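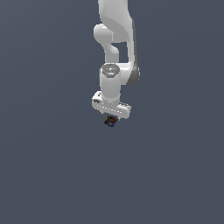 Von Asanka Dissanayake | Zwischenbericht an die Filmförderung | Stand: März

Projekt: »Zakano« (Arbeitstitel), Spielfilm, Drama
Buch: Anoma Bhuiyan
Regie: Anastasia Manolakis

Die Förderung hat uns gebeten, zum Stand der Stoffentwicklung und der Vorproduktion zu berichten. Ich tue das gern, auch wenn ich den Optimismus des letzten Berichts nicht durchgehend teilen kann.

Zum Buch. Die dritte Fassung liegt vor und hat 20 Seiten weniger als die zweite. Das klingt nach Fortschritt. Gestrichen wurden allerdings vor allem die Szenen im Elternhaus, die der Geschichte um die beiden Schwestern bisher ihren Halt gegeben haben. Der Sprung von der Kindheit in Urkthorpe zur Rückkehr nach dem Tod des Vaters kommt jetzt sehr plötzlich. Frau Bhuiyan hält das für eine Stärke. Ich bin nicht überzeugt, und die Dramaturgin war es nach der Lesung auch nicht. Eine vierte Fassung ist vereinbart, ein Abgabetermin bislang nur mündlich.

Zur Besetzung. Für die ältere Schwester gibt es eine Zusage, für die jüngere haben wir 63 Bewerbungen gesichtet und 2 Kandidatinnen zum Vorsprechen eingeladen. Eine davon spricht den nötigen Dialekt. Ob sie die lange Szene am Küchentisch trägt, wird sich erst in den Proben zeigen; die Aufnahmen vom Vorsprechen geben das nicht her. Die Rolle des Vaters ist offen. Derek Ashworth hat Interesse geäußert, mehr aber nicht, und ich rate davon ab, seinen Namen schon in Unterlagen für den Verleih zu verwenden.

Zu den Drehorten. Gayan Wickramasinghe hat Urkthorpe zweimal besucht und das alte Lichtspielhaus als Hauptmotiv vorgeschlagen. Der Saal ist schön, die Elektrik offenbar nicht. Der Eigentümer verlangt eine Kaution, deren Höhe er bei jedem Gespräch neu ansetzt. Im Finanzplan stehen für Motivmieten in der Vorbereitungsphase 500 Euro, eine Zahl, die schon beim Antrag knapp war und die ich heute nicht mehr unterschreiben würde.

Zur Finanzierung. Die Firma Josside hat ihre Beteiligung in Aussicht gestellt, knüpft sie aber an einen Verleihvertrag. Der Verleih Munshi will wiederum erst verhandeln, wenn die Finanzierung steht. Beide Seiten nennen das einen normalen Vorgang. Mag sein. Solange sich keiner von beiden schriftlich bewegt, führe ich die Mittel im Plan als nicht gesichert.

Zum Testscreening der Probeszenen: Die Rückmeldungen waren freundlich. Das Publikum bestand überwiegend aus Bekannten des Teams, und ich würde daraus nichts ableiten.

Wir bitten darum, die zweite Rate wie vorgesehen nach Abnahme der vierten Fassung auszuzahlen. Eine Verschiebung des Drehbeginns beantragen wir vorerst nicht. Den überarbeiteten Finanzplan reiche ich nach, sobald die Kaution feststeht.

Suche
Suchbegriff eingeben … Los

Kommentare

kinogaenger_ost: Endlich mal ein Bericht ohne Jubel. Warum muss das Elternhaus raus?

Marthe: Zweite Fassung gelesen, war besser.

filmrolle: Gibt es die Probeszenen irgendwo zu sehen?

Weitere Beiträge
Zwischenbericht zur zweiten Fassung
Lichtspielhaus Urkthorpe: Notizen zur Motivsuche
Aufruf: Komparsen gesucht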